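白色台面反光重,换漫射灯罩还是改灯位?附测量和改造过程
版块:室内照明 / 工作区
标签:眩光 照度 调光驱动 白色台面

楼主 灰阶卡 8月 上午
工作间朝北,白天自然光不够,灯基本从早开到晚。台面是白的,近看偏冷灰,亮的地方很亮,小物件旁边的影子又明显。长时间看打印稿,眼睛不舒服。
吊灯用的是Hormont的Lustico条形灯,驱动是另配的Phelan恒流调光款。先放台面现状,再写测量条件。 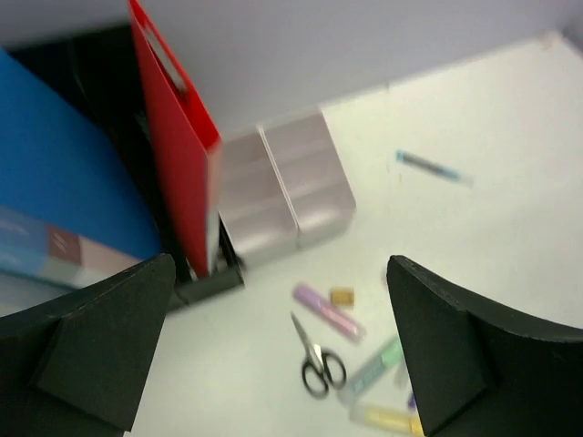
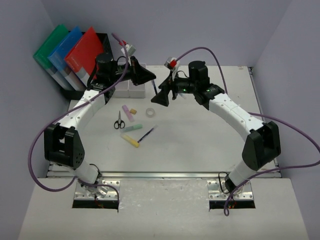
一、测量条件
1. 关窗帘,只留顶灯。灯点亮后等读数不再漂移才开始记录。
2. 照度计平放在台面上,人退到一臂以外再读数,深色衣服,避免遮挡和反光。
3. 测点5个:中心一个,四角各一个,角点统一离边一掌宽。
4. 每个测点连续读几次,取中间值。手机软件的读数没有采用,同一位置换个角度就能差出一截。

二、现象
中心照度足够,远端靠墙的两个角偏低,最低一角大约153勒克斯。单看数值,问题像是远端不够亮。但把调光旋钮拧到最大,远端确实上来了,看稿反而更难受,铅笔字迹在某个角度会整行变淡。
我的判断是两个问题混在一起:一是均匀度差,二是光幕反射。前者要靠灯的配光或者间距解决,后者跟灯、台面、视线三者的几何关系有关。

三、打算做的改动
方案甲:给Lustico加一层漫射罩,灯位不动。
方案乙:灯沿长边方向往墙侧移,离开坐姿正前上方,罩子不换。
方案丙:灯不动,台面重新喷哑光漆。漆打算用Granetti的水性哑光白。
预算有限,只想先做一项。倾向方案甲,因为不动线。请有经验的说说顺序。

2楼 余弦三次方
方案甲的收益要看你现在的灯罩是什么。Lustico出过两种面板,一种是棱镜板,一种是乳白板。棱镜板控制的是大角度的亮度,坐在远处看灯不刺眼,正下方的亮度几乎没压。你的问题出在台面镜面方向上,棱镜板在这个方向没有帮助。
如果已经是乳白板,再加一层漫射罩意义不大,光损失倒是实打实的。远端本来就低,再降一档你会更不满意。
建议先做一个不花钱的检查:把一面小镜子平放在看稿的位置,人按平时坐姿坐好,看镜子里能不能看到灯的发光面。能看到,就说明纸面处在反射路径上,移灯或者移稿子都有效。看不到,就不要再往光幕反射上找原因。

3楼 灰阶卡(楼主)
回2楼:是乳白板。镜子法试了,坐正时镜子里能看到灯的后半段,身体前倾时整条都在镜子里。把稿子往左挪到台面边上,镜子里只剩天花板。
这样看方案甲可以先划掉。

4楼 铁皮柜
不同意这么快划掉方案甲。乳白板和乳白板差别很大。有的板只是掺了一点扩散剂,灯珠间距一大,从下面能看到一颗颗亮点,平均亮度不高,峰值亮度很高。光幕反射看的是局部亮度,峰值压下来,纸面上的反光带会变宽变淡,字迹对比度会回来一些。
我之前在制图室处理过类似的投诉,换了一块扩散率更高的板,灯位没动,投诉就停了。当然那间屋子层高比较高,参考价值打个折扣。
另外,漫射罩的加装成本低,装坏了也能拆。移灯要动吊点,还可能要补天花板,顺序上应该放后面。

5楼 余弦三次方
4楼说的前提是能看到灯珠颗粒。楼主确认一下,从正下方抬头看,发光面是均匀的还是有颗粒。如果均匀,峰值和平均值差不多,再加罩就只剩下降亮度这一个作用,跟把调光拧低一档等效。

6楼 灰阶卡(楼主)
均匀,没有颗粒,两端略暗。
顺便补一个细节:调光拧低以后反光确实弱了,但远端的字也看不清。所以降亮度这条路我走过。

7楼 铁皮柜
好,那我收回对方案甲的支持,但保留对"先移灯"的反对。你完全可以先移稿子。加一个斜面阅读架,让纸面仰起来,反射方向就从眼睛移到别处去了。制图桌为什么要做成斜的,一部分原因就在这里。阅读架比动吊点便宜得多。

8楼 半亩纸
路过,做纸质档案修复的,说几句关于材料的。
1. 铅笔字迹变淡,和石墨本身的光泽有关。石墨压实以后有金属光泽,在镜面方向上反光比纸还强,深色线条会变成浅色线条。墨水笔迹一般没有这么明显。楼主如果有条件,同一张稿子上用铅笔和墨水各写一行,放在同一位置对比,能分出纸的贡献和石墨的贡献。
2. 纸的光泽也要看。铜版纸和普通复印纸在同一盏灯下面完全是两回事。
3. 台面喷哑光漆我不太赞成。看稿时视线落在纸上,纸盖住了台面,台面是哑光还是半光对纸面字迹没有直接影响。它影响的是视野周边的亮斑,属于舒适度问题,跟字看不看得清要分开讨论。

9楼 灰阶卡(楼主)
8楼第3点对我有用,之前没有把纸面和台面分开考虑。
对比做了,铅笔那行在镜面方向上几乎读不出来,墨水那行只是灰了一点。纸是普通复印纸。

10楼 斜插座
说一下Phelan驱动,楼上都没提。
这个系列的低端调光用的是脉宽方式,拧到低位时输出是断续的。有人对这个敏感,表现就是看久了眼胀,跟眩光的症状容易混淆。楼主说拧低以后反光弱了,但没有说眼睛是否舒服了。如果拧低之后仍然不舒服,就应该查一下频闪。
简单的判断方法:拿一支浅色笔在灯下快速左右晃,背景要暗,看残影。残影是连续的一片,频闪不严重或者频率很高;残影分成一根一根,就有问题。手机对着灯拍出条纹只能作为参考,曝光时间不同结果就不同,不能定量。

11楼 余弦三次方
补充:晃笔法对高频不灵,频率高到一定程度残影也是连续的。但高频对绝大多数人影响小,所以作为筛查够用。

12楼 灰阶卡(楼主)
晃笔试了。最大档是连续的,中间档也是连续的,最低档能看到一根一根。我平时不用最低档,先记下来。

13楼 铁皮柜
Phelan的驱动我手上有旧款,旧款在整个调光范围内都能看到条纹。楼主这个应该是后来改过的。想彻底解决可以换模拟调光的,代价是低位时色温会漂,而且最低亮度压不下去。不用最低档的话没有必要换。

14楼 斜插座
色温漂这个说法不准确。白光LED降电流时色坐标确实会动,幅度因芯片和荧光粉而异,很多产品肉眼分辨不出来。把它列为"代价"有点夸大。

15楼 铁皮柜
有的能看出来,我说的是我用过的那几款。没有说全部。

16楼 蓝晒图
楼主能不能说一下照度计是什么型号?角落的读数可信度跟余弦校正关系很大。便宜的照度计对大角度入射光响应偏低,灯在中间,测点在角上,入射角大,读数会系统性偏小。远端未必真有那么暗。

17楼 灰阶卡(楼主)
照度计是199元买的,说明书上写有余弦校正,没有给误差曲线。

18楼 蓝晒图
那就自己粗测一下。找一盏距离远、面积小的灯,在暗室里把照度计正对灯读一个数,然后绕探头中心转一个固定角度再读一个数,跟余弦值比较。转轴要过探头表面,不然距离也跟着变。多转几个角度,画一条曲线,小角度一般都很准,从哪个角度开始往下掉一看就知道。
注意墙面反射,探头后面和两侧最好挂黑布。

19楼 灰阶卡(楼主)
晚上做了,挂了黑布。小角度吻合,角度大了以后读数低于理论值,趋势和你说的一致。按这条曲线把四个角的读数修正以后,远端和中心的差距缩小了,但远端仍然是最低的。结论方向没变,程度没有原来以为的严重。

20楼 余弦三次方
这个修正只对直射部分成立。角落的照度里有相当一部分是墙面和天花板反射来的,入射方向是散的,用单一角度去修正会偏。楼主把它当作上限估计就好,真实值在修正前后两个数之间。

21楼 蓝晒图
同意20楼。我写的时候漏了这一条。

22楼 半亩纸
关于看稿舒适度,推荐一份材料:Titilayo Balogun写的阅览室照明笔记,我们单位内部培训时发过。她的主要观点是,纸面任务应该先定视线方向,再定灯位,最后才谈照度数值。次序反了,后面的数值都要重测。笔记里还有一节讲低矮物件的影子,说小物件旁边影子重,通常是单一方向的光占比过高,补一点墙面反射光比加大主灯有效。
楼主提到小物件旁边影子明显,可以看看墙是什么颜色。

23楼 灰阶卡(楼主)
靠远端那面墙是浅灰色,前任租户刷的,一直没动。

24楼 余弦三次方
那远端偏暗的原因找到一大半了。浅灰墙往回反光不如白墙,远端两个角等于少了一路补光。先把那面墙处理成浅色哑光,再重测,然后决定灯动不动。

25楼 铁皮柜
有条件反对。浅色墙会提高视野背景亮度,坐着抬头正对一大片亮墙,有人觉得累。灰一点的墙在显示器后面是有道理的。楼主台面上如果以看屏幕为主,不应该动墙。

26楼 灰阶卡(楼主)
以纸面为主,屏幕在另一张桌上。
墙可以先不刷漆,挂一块白色无光卡纸试,面积跟台面长度相当。

27楼 斜插座
卡纸试验时注意两点。一是下沿不要离台面太高,台面附近那一段贡献最大。二是别用带塑料膜的展板,那种表面有光泽,会在墙上多出一条反光。

28楼 灰阶卡(楼主) 改造进度
按楼上的意见调整了顺序,目前做了这些:
第一步,看稿位置左移,镜子法复查,正坐和前倾都看不到发光面。
第二步,加阅读架,角度可调共4档。最平的一档效果不明显,往上一档字迹对比度就正常了,再往上纸会滑,需要加挡条。
第三步,墙上挂卡纸,下沿压到台面以下。远端两个角的读数升高,近端两个角基本没变。影子边缘变软,深度变浅。
第四步,调光从最大回到中间偏上,纸面读起来没有损失。
测点位置和人员站位跟第一次相同,中间没有换照度计电池。

29楼 铁皮柜
几步是连着做的还是每步之间都测了?连着做的话分不清是哪一步起作用。

30楼 灰阶卡(楼主)
每步之后都测了照度,字迹对比度是目测,没有定量。左移和阅读架对照度几乎没有影响,照度变化全部出现在第三步。字迹的改善主要在第一步,阅读架再补一点。

31楼 铁皮柜
那阅读架可能是多余的。左移已经离开反射路径了,再倾斜纸面属于重复处理。你把阅读架撤掉读一天再说。

32楼 半亩纸
阅读架还有颈部姿势的作用,跟反光无关,撤不撤看个人。我们那边一直用着。

33楼 蓝晒图
对比度想定量的话,可以用固定曝光拍灰卡和字迹,读线性数据算比值。相机要固定在眼睛的位置,自动白平衡和自动曝光都关掉,存原始格式。转成普通图片以后再读就有曲线,比值没有意义。

34楼 灰阶卡(楼主)
方案丙暂停。Granetti的漆已经买了一小罐,在废板上试了一块,干后在掠射角看仍有一点光泽,正常角度看是哑的。耐擦性一般,橡皮屑用湿布擦过几次后局部发亮。准备留着刷墙。

35楼 斜插座
哑光漆擦亮是通病,消光粉颗粒被磨平就会这样,换牌子也好不到哪去。台面用的话可以考虑带纹理的贴面。墙面不常擦,用它没问题。
刷之前把原来的浅灰封一道底,直接盖要多刷好几遍。

36楼 余弦三次方
刷完墙记得把卡纸取下来重测,墙的面积比卡纸大,中心读数也可能上去。到时候调光档位要重新定,别沿用现在的。

37楼 灰阶卡(楼主)
收到。底漆还没买,刷完在本帖更新读数。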